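3.2 Marking and recording of vines

Vines were marked in January, before veraison, so that the same plants could be found again at harvest and at winter pruning. The Nutovgate block has 350 vines of the cultivar Tamora, planted on a light slope with the rows running north to south. Of these, 272 were kept for the trial. The others were left out because of missing arms, trunk disease or a position at the end of a row, where spray cover and sun exposure differ from the rest of the block.

Each kept vine was given one of two treatments, either leaf removal on the morning side or no leaf removal. Treatments were assigned by row section, as the picking crew at Vinatura works by section and could not be asked to change method from plant to plant. Candela Montes did the marking and Corina Crăciun checked it against the block map on a second walk through the rows.
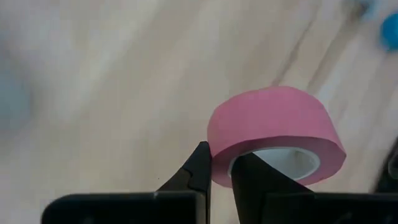

Figure 4. Roll of pink tape.

Colour coding in vineyards has mostly been used for disease surveys, where a marker has to last only a few weeks. A growing season is harder on materials, and our main concern was whether a marker would still stand out against a full canopy. Green and brown were ruled out at once, and white was already in use at the site for irrigation faults. We settled on a plain pink tape with no print or pattern on it (Figure 4), tied to the cordon wire next to the trunk — never to a shoot, which would be lost at trimming. Vines with no leaf removal were left unmarked, so that a missing marker would show up as a mismatch with the map.

Markers were checked at flowering of the cover crop and again one week before harvest. Where a marker had come away, the vine was identified by counting posts from the headland and a new length was tied on. The date and row were written in the field book. No vine was dropped from the analysis on these grounds.

Fruit was sampled at about 80 days after marking. Bunches were taken from both sides of the canopy at knuckle height on the fruiting wire, bagged by section and kept in the shade until they reached the shed. Berry weight, sugar and titratable acidity were measured the same afternoon. A smaller set of bunches from the neighbouring Toma block was handled in the same way, but those results are used only as a check on the shed scales and are not reported in the tables.

3.3 Statistical treatment

Row section was taken as the unit of replication.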